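Über uns

Die Filtholm Schule für Tischkultur und Hauswirtschaft bildet Fachkräfte für den gedeckten Tisch aus. Unsere Teilnehmerinnen und Teilnehmer kommen aus Hotels, Tagungshäusern, Kliniken und Pflegeeinrichtungen, zunehmend auch aus privaten Haushalten mit angestelltem Personal. Träger der Schule ist die Ulent Bildungsgesellschaft, der Unterricht findet am Standort Bretdale statt.

Geschichte und Auftrag

Hervorgegangen ist die Schule aus den Servierkursen, die Algirdas Koppel zunächst für die Mitarbeitenden eines einzigen Hotels abhielt. Die Nachfrage benachbarter Betriebe führte zur Gründung einer eigenen Einrichtung mit festem Lehrplan. Herr Koppel leitet die Schule bis heute und verantwortet die Grundausbildung. Evangelia Xenos übernahm später den Fachbereich Material und Pflege, der seither in allen Lehrgängen verpflichtend ist.

Unser Auftrag umfasst das Eindecken, Servieren und Abräumen ebenso wie die Auswahl, Lagerung und Reinigung von Geschirr, Besteck und Tischwäsche. Im Lehrbestand der Schule befinden sich 700 Geschirrteile, vom einfachen Speiseteller aus dem Kantinenbetrieb bis zum mehrteiligen Festservice. Der gesamte Bestand steht den Lehrgängen zur Verfügung und wird im Unterricht benutzt.

Unterricht am Teller

Die Grundausbildung beginnt mit dem einzelnen Teller. Geübt werden das Aufnehmen am Rand, das geräuscharme Absetzen und die Ausrichtung zur Tischkante. Erst wenn diese Handgriffe sicher sitzen, kommen Besteck, Gläser und Servietten hinzu. Farbige Teller, etwa in blassem Salbeigrün, werden auf hellen wie auf dunklen, marmorierten Flächen eingesetzt, damit die Teilnehmenden die Wirkung von Geschirr und Untergrund beurteilen lernen.

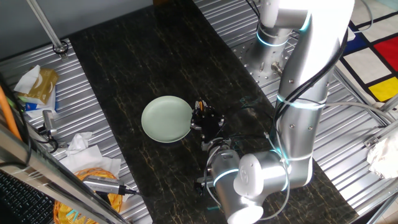 Auf die Farblehre folgt die Materialkunde. Behandelt werden Steingut, Steinzeug und Porzellan, die Beständigkeit von Glasuren sowie der Umgang mit Kratzern und Metallabrieb. Frau Xenos legt besonderen Wert auf die Prüfung des Tellerrandes - beschädigte Stücke werden aussortiert und dem Fachbereich für Anschauungszwecke übergeben. Zum Lehrstoff gehören ferner das Polieren mit fusselfreien Tüchern, das Stapeln mit Zwischenlagen und die Führung eines Geschirrverzeichnisses.

Lehrgänge und Abschlüsse

Der Grundlehrgang dauert 18 Wochen und wird berufsbegleitend angeboten. Er schließt mit einer praktischen und einer schriftlichen Prüfung ab. In der praktischen Prüfung decken die Teilnehmenden eine Tafel nach vorgegebener Menüfolge ein und begründen ihre Auswahl im Fachgespräch. Die Gruppengröße ist auf 20 Personen begrenzt, in den Übungsstunden wird in kleineren Einheiten gearbeitet.

Für Betriebe richten wir auf Anfrage Schulungen im eigenen Haus aus. Inhalt und Umfang werden vorab mit der Betriebsleitung abgestimmt. Grundlage ist in der Regel das dort vorhandene Geschirr; bei Neuanschaffungen beraten wir zu Stapelbarkeit, Nachkaufmöglichkeiten und Spülmaschineneignung. Der Aufbaulehrgang Carrasco richtet sich an Absolventinnen und Absolventen, die selbst anleiten möchten, und beginnt jeweils im August.

Kollegium und Aufnahme

Dem Kollegium gehören sieben Lehrkräfte an, die sämtlich über mehrjährige Praxis in Gastronomie oder Hauswirtschaft verfügen. Für die Aufnahme in den Grundlehrgang sind keine Vorkenntnisse erforderlich. Erwartet werden ausreichende Deutschkenntnisse und die Bereitschaft zur regelmäßigen Teilnahme. Vor der Anmeldung findet ein persönliches Gespräch statt, in dem auch Fragen der Freistellung durch den Arbeitgeber geklärt werden können.

Anmeldungen und Anfragen zu Betriebsschulungen nimmt das Sekretariat in Bretdale schriftlich entgegen.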